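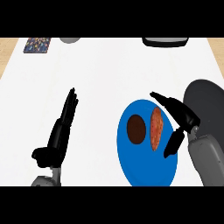
Vue du simulateur : les deux bras au-dessus de la table, assiette bleue à droite.

Chère Madame Cassim,

Je vous avais promis des nouvelles du volet logiciel avant la fin octobre, les voici, avec mes remerciements pour votre patience du mois dernier ! Le planificateur à deux bras tourne désormais entièrement en simulation dans Linex, et Farzana Samarakoon a repris à zéro la gestion des collisions entre les avant-bras, qui nous empoisonnait la vie depuis le printemps.

Sur notre dernière série de 200 essais de saisie au bord de l'assiette, 76 ont encore échoué. C'est trop, je ne vous le cacherai pas, mais Thibault a relu les journaux un par un et la plupart des échecs viennent de l'estimation de pose des aliments allongés (l'axe pivote d'une image à l'autre, et le doigt supérieur vise à côté). La commande, elle, suit bien la trajectoire demandée. Nous lissons donc la pose sur 15 images, et un correctif est en relecture chez Karthik.

Le temps de planification est descendu à environ 8 secondes par essai, ce qui reste long pour la démonstration prévue chez Arnton. Il nous faudrait votre accord pour prolonger la location du serveur de calcul jusqu'en janvier ; Anoma Howlader vous enverra le devis.

Bien chaleureusement à vous et à toute l'équipe Lorer,
Thibault Texier et Farzana Samarakoon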